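Support > Partner Portal > Supply and Release > Closed Tickets

Filed under: Biologics, Batch Records, Distribution

Ticket 3214 – Batch certificates not visible to distribution partner
Status: Closed
Opened by: Nandi Msimang, Regulatory Operations, Hanby
Assigned to: Okulen Partner Support
Product: Fodik prefilled syringe

Summary
The distribution partner reports that certificates of analysis for Fodik cannot be opened in the partner portal. The batch list loads as expected, but the document column is blank for all batches released in May. Certificates from earlier months open normally. The partner is unable to complete its import file without these documents.

Entry 1, 8:40 a.m.
Ticket received and classified as high priority. The requester confirmed that the fault occurs for every user at Hanby, in two different browsers. A list of the affected batches was requested.

Entry 2, 9:25 a.m.
List received. There are 9 affected batches. All were manufactured at the Mota site and released under the revised supply agreement. Support confirmed that the certificates are present in the Okulen quality archive and carry a valid signature.

Entry 3, 11:10 a.m.
Portal permissions reviewed. The Hanby account holds read access to document group 579, which was the group used under the original agreement. Certificates issued under the revised agreement are stored in group 696. No access to that group had been set up for the partner.

Entry 4, 11:50 a.m.
Access request sent to Quality Systems for approval. As a temporary measure, signed copies of the certificates were sent to Ms. Msimang through the secure mailbox. She was advised that these copies may be used for the import file.

Entry 5, 2:15 p.m.
Approval received and read access granted. The portal index was rebuilt for the Fodik product line – this step is required before newly permitted documents appear in the list.

Entry 6, 3:05 p.m.
The requester reported that eight certificates now open and one remains blank. Support found that the batch number on the remaining record had been entered with a trailing space. The record was corrected by Quality Systems under the usual change procedure.

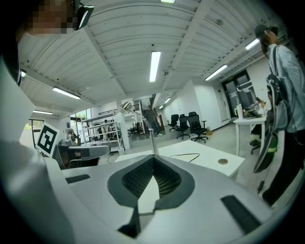 Must the partner replace the copies sent by secure mailbox with the portal versions?
The mailbox copies carry the same signature and may stay in the import file. Portal versions should be used for all later batches.

Entry 7, 4:30 p.m.
The requester confirmed that all certificates are visible. Group 696 has been added to the setup form for partners moving to the revised agreement. Ticket closed with the consent of the requester.

Related tickets
Stability report missing from Fodik product file
Change of contact person for the Mota site
Temperature log rejected on upload
Partner account locked after password reset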